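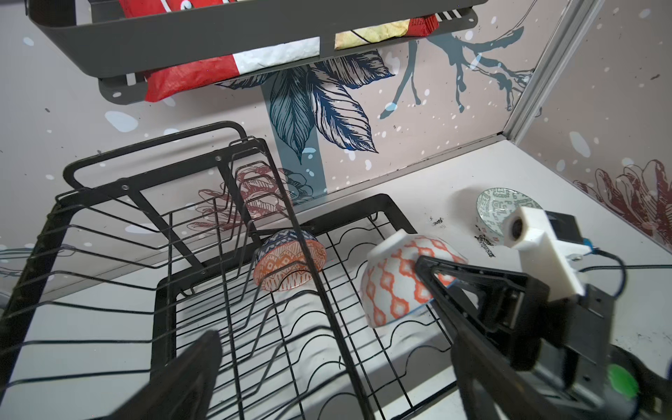 Stories > Short Fiction > Winter
Read Submit Archive About Contact

The Orange Bowl

My aunt washed dishes at night and put them away in the morning. In between they belonged to the rack, and you were not supposed to touch them. 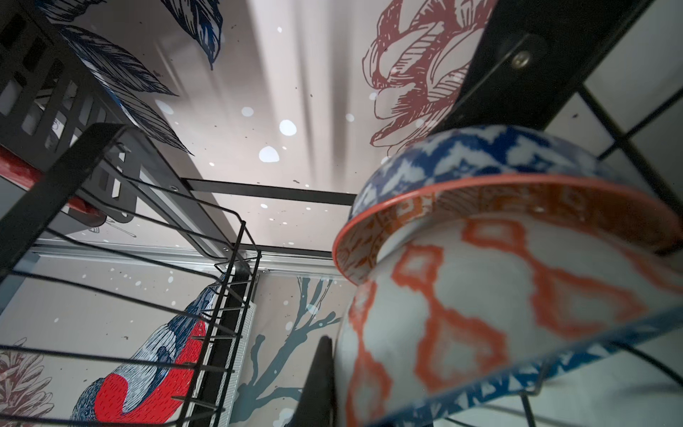 R. LAYUG

I moved in with my aunt in March, after the plant in Getard closed and I couldn't keep my apartment. She lived in Pratarano, in unit 423, at the end of a hall that smelled like floor wax. She had cleared a shelf in the bathroom for me and half of the hall closet. She told me the bus that stopped out front was the 13 and that I should not trust the schedule.

The kitchen was small. It had pinkish wallpaper with white dots and shapes like snowflakes all over it, and a white counter, and on the counter was the rack. It was a big black wire thing with a high bar over it. She had bought it at Florkier with a gift card the hospital gave her when she retired. It took up so much room that we cut bread on the kitchen table.

The first night I dried the dishes and put them away. I thought I was being useful. In the morning she opened the cabinet, took the bowls out, looked inside each one, and put them back in the rack.

"They weren't ready," she said.

"I dried them with a towel."

"A towel only moves the water."

I didn't say anything. It was her kitchen.

The bowls were the good bowls, but she used them every day. Most of them had orange patterns on white, and some had blue in them too, up near the rim. The one she liked best was covered with orange-red diamonds and links like a chain. It was bigger than the one I used. She had soup in it, or rice, and once I saw her eat a cut-up peach out of it standing at the sink with the light off. There was another with little gray-green marks on it that looked like letters. I tried to read them while I ate my cereal and never got a word.

I found work in April, nights, unloading trucks for the Florkier warehouse. I got home when it was getting light. My aunt would be asleep with the radio on low, and the dishes from her supper would be in the rack. After a while I could tell from them how the evening had gone. If there was a plate and a pan, she had cooked. If there was only the small bowl, she had been tired. If the orange bowl was there with another one beside it, the neighbor had come over, and there would be a covered dish for me in the refrigerator with foil on top.

One morning in the summer there was nothing in the rack at all. I stood there with my lunch bag. Then I went down the hall and listened at her door until I heard her cough.

She said later that she hadn't been hungry.

"You should eat something," I said.

"I had crackers."

"You should have them in a bowl."

She laughed at that, and then she saw I meant it. The next morning there was a bowl in the rack. I don't know if she ate anything out of it. It may be that she only ran it under the faucet and set it there for me to find. I never asked, and I slept better.

In the fall her hands got bad. She had trouble with jars first, and then with the faucet, and then one night while I was at work she dropped a plate. She had swept it up by the time I got home but I found a piece under the stove. I told her I would do the dishes from then on. She could leave them in the sink and I would wash them when I came in.

"You'll put them away wet," she said.

"I won't."

"You'll put them in the rack any old way."

She was right about that. I stood the bowls on their sides, or leaned them on each other, or turned them over with the bottoms sticking up crooked. She had a place for every one of them. Plates went in the wavy wires. The small bowls went toward the middle. I knew it all from having looked at it for months, but when I did it myself it came out wrong. She would get up at seven and come into the kitchen in her robe and move things. She moved them slowly, with both hands. I could hear it from my bed, a bowl being lifted and set down again a little way over.

I thought about doing it right. I could have. It wouldn't have taken me two minutes more. But she came into the kitchen every morning already looking at the rack, and she had something to say about it, and after she said it she put the kettle on and made herself toast. So I kept leaning the bowls wherever they would lean.

"Were you raised in a barn," she said one day.

"I was raised by your sister."

"Well," she said.

She made the toast too dark, always, and scraped it over the counter. There were black crumbs on the white every day when I got up in the afternoon. I wiped them up with my hand and threw them in the sink. I had been doing that for some time before it occurred to me that she left the crumbs the way I left the bowls. I don't know that it's true. She may just not have seen them.

The winter was a long one. The 13 stopped running for most of a week because of the hill, and I walked home from the warehouse on the side of the road. It took over an hour. One of those mornings I came in with my feet so cold I couldn't get my boots untied, and she was up already, dressed, with the kitchen light on. The dishes were done. They were in the rack, and they were a mess. The orange bowl was tipped against the wires with its foot in the air, and the small one was lying on its side. One had not even made it in and was lying on the counter.

"You did the dishes," I said.

"My hands were all right."

"They're in there any old way."

"Are they," she said.

She sat down at the table. She had her coat over the back of the chair, and I saw that the hem was soaked and that her shoes were by the door on a newspaper. She had been down to the road to look for me, maybe more than once. I didn't bring it up and she didn't either.

I got my boots off. Then I went over and picked up the bowl from the counter and found a place for it. I stood the small one up. I took hold of the orange bowl, and it was heavier than I remembered, and there was still water on it.

"Leave that one," my aunt said. "I want it for oatmeal."

I handed it to her. She held it in her lap while the pot heated, and she told me the neighbor's son had gotten his car stuck at the bottom of the hill and that they would probably have to wait for spring to get it out.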